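Wurura autonomy movement

The Wurura autonomy movement is a political movement which asks for self-government for the Wurura district, an upland area of farms and small market towns. It was founded by former members of the Trudel Farmers' League, after the district council was merged with that of the neighbouring lowland province. The movement does not ask for full independence, although a smaller group inside it has done so.

Background

Before the merger, Wurura collected its own market taxes and kept its own land register. Both duties passed to the provincial capital, and many residents had to travel over 200 kilometres to register a sale of land. The first petition, written by the schoolteacher Teófilo Carhuamaca, asked only for the return of the register. It received no answer from the provincial government.

Arrests and release

In March 2021 the police arrested nine members of the movement after a road blockade near Stinik. Carhuamaca was among them. Former governors of the province asked publicly for talks, and one of them offered to speak to the interior minister in person. Four of the members were released without charge on April 26, 2021. The others, with Carhuamaca, were released later on bail, under the condition that they did not speak at public meetings. 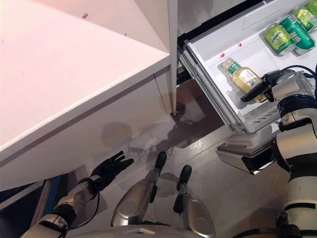
Green cans in a pulled-out refrigerator drawer.

Liyanage Report

The government then named a commission of inquiry, known as the Liyanage Commission. Its report advised that the land register should return to Wurura, but it rejected a separate assembly. The movement accepted the first point and called the second one "a closed door". The register office was opened again in the old council building – with fewer staff than the report had proposed.

Organisation

The movement is led by a council of 100 delegates, chosen by the village branches. It is not registered as a party, and its supporters stand in local elections as independents.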